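2021-09-14
sim bench, Staltby scenes - dropped objects / false "done"

Picking this up from Veronica's note. Overnight batch on the Staltby tabletop set, episodes stopping with the object nowhere near where the planner thinks it is. Log says grasp OK, place OK, episode closed. Viewer says otherwise.

Went through what I could before the 10:30 with Cornel. Grasp check is ONLY finger width. Object pose isn't in it at all. So if the thing tips or hangs wrong between the pads we still get a green flag. Ruxandra raised this in July and we put it off, my fault as much as anyones.

Second problem is spawn. Stuff is being put down too close to the table edge. The margin is supposed to come from the Farkmont config but the Staltby scenes load their own file and I can't find a margin in it. Ep 611, wrist view:

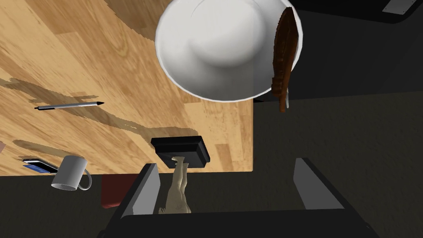

Ep 611. Figurine between fingers, base up. Mug and hat both over the edge.

So two faults in one episode and neither one got flagged. Orientation check would have caught the figurine. Edge check would have caught the mug + hat before the arm even moved.

Tried:
- reran 611 same seed, same result. good, at least its repeatable
- friction up on the pads, no change to the flag (obviously, it's only reading width)
- step limit is 3000, not hitting it, so not a timeout
- swapped in the Farkmont file by hand - scene won't load, table name mismatch. Raluca knows that loader, ask her

Then the other half of it, what happens with open fingers. Gripper state should go to EMPTY when width is over threshold and there's no contact. Stepped through frames to see when it flips. 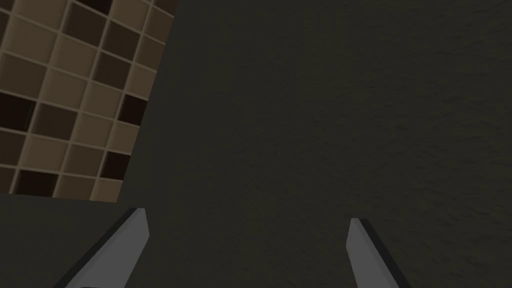

Fingers wide, nothing in the gap, state var still HOLDING. It only gets cleared on a release command, so if an object is lost any other way the planner carries on as if it has it and goes off to "place" nothing. In sim, whatever. On the Salell arm same code would drive down to the place height on a bad assumption and I don't want that near anyone's hands.

Told Ecaterina, she's holding the Salell update untill this is in. Nothing from this branch goes on hardware.

To do
- contact check every 20 steps while HOLDING, drop to EMPTY if lost (me)
- pose check after lift, compare to spawn orientation (Ruxandra has half of this from July)
- edge margin for Staltby, reject spawn if footprint is past table (Raluca?)
- mark the overnight results as bad, DON'T delete teh logs, Veronica wants them
- rerun 611 first, then full batch

Cornel asks if the Cârstea scenes have the same problem. Same loader so prob yes. Not checked.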